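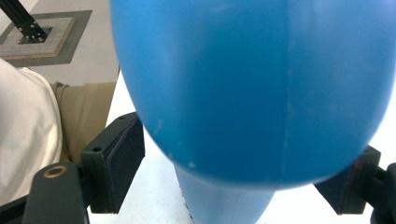

AROUND THE HOUSE

I have a soft spot for blue plastic, and if you've ever been in my kitchen you'll know it. It's the glossy sort I can't resist, the proper summer-sky blue that catches the light and cheers up a white worktop no end. Never mind that it picks up scuffs and little pale specks the minute you look away (mine all do, and I've stopped minding).

So December was the month I finally sorted out the big cupboard, the one by the back door where everything bulbous and awkward goes to live. I started at 4 with a pot of tea and thought I'd be finished by supper. Ha! I was still sitting on the floor at bedtime, surrounded by lids.

My trouble has always been shapes. Square tubs are easy, they stack and behave themselves, but anything with a fat round top and a narrow neck rolls about and takes up the room of three sensible things. Padmavathi Thomas from the Todlow swap table told me to give up on stacking them altogether and stand them in a deep tray, biggest at the back – and it works a treat. I got my tray from Bidell for 85p, slightly warped, but it sits flat enough with a folded tea towel under one corner.

For cleaning I use warm water, a drop of washing-up liquid and a soft cloth. Please don't take a scourer to shiny plastic! I did it once to a lovely jug and it went dull all down one side. For marks that won't shift, a bit of bicarb on a damp cloth, rubbed gently, then rinse. If it's still there after that I leave it be.

The seams are worth a going over with an old toothbrush too, especially on anything that's been kept near the cooker.

I ended up with two bags for the swap table, mostly lids without bottoms, and one shelf that is completely mine again. Padmavathi says bring yours along as well, washed please, and she'll find a home for them.

Recent items
Mogensen chairs: re-covering the seats
What I did with 700 buttons
A Zirer teapot and its missing lid
Drawer liners from old wallpaper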